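ok so I finally moved my whole sewing setup out of the dining room and I have thoughts. thread, I guess? get a snack

some background. for 9 years I sewed on the same table we ate on. every single project started with moving the fruit bowl and ended with me finding pins in the placemats (sorry to everyone who has had dinner at my house)

then in August my sister moved out of the back bedroom and I called dibs before her car was even out of the driveway

first thing I learned: measure your machine WITH the thread stand up. I bought a shelf from Kilter, got it on the wall, felt like a genius, and the machine doesn't fit under it. it's a plant shelf now. the plants are thrilled

second thing, table height. my old table was way too low and I figured my shoulders just hurt because I'm old?? I put the new one up on risers and could cut out a whole coat without lying on the floor afterward

the color question got a lot of replies last time so let me say it again, louder. get a BRIGHT work surface. I know everybody wants the pretty walnut. I wanted the pretty walnut! but black snaps on dark wood at 11 at night, good luck to you

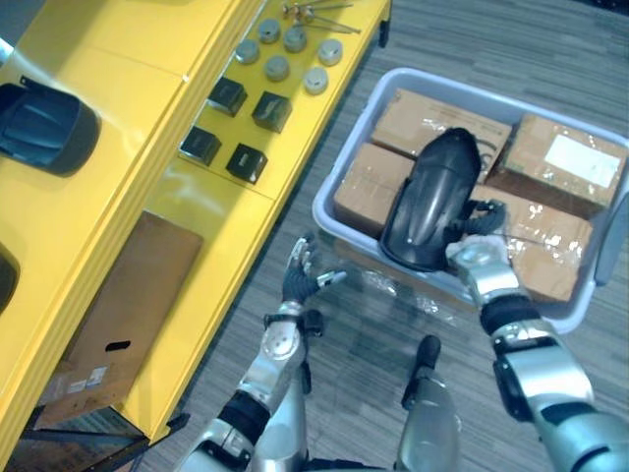

posted by brullness_sews
9:40 PM · 104 likes · 40 replies

yellow is so good for this!! black stuff just pops on it. mine is plain white because that's what the store in Lindsay had, but if I ever redo it I'm going yellow and you can't stop me

bins next. I had everything in those deep tubs with lids and never once opened the bottom ones. shallow and open, that's my whole system now. zippers in one, elastic in one, and one that's just called "hm"

"hm" is already full

somebody asked about lighting and I'm still figuring that out. I've got a clip lamp on the left and it throws a shadow exactly where the needle goes. moved it to the right and now it shines in my eye. if you've solved this please tell me, I will try anything short of a headlamp

(I have also tried the headlamp)

fabric is still in the hall closet and I'm not ready to talk about it

oh and a few of you wanted the coat pattern! I put the pieces up on my Fanport page with the pocket fixed, the old pocket was upside down and I'm so sorry if you already cut it. the ease on the sleeve is still kind of a lot so pin more than you think you need to

going to go rethread the serger now, which means I'll be back in an hour, in a bad mood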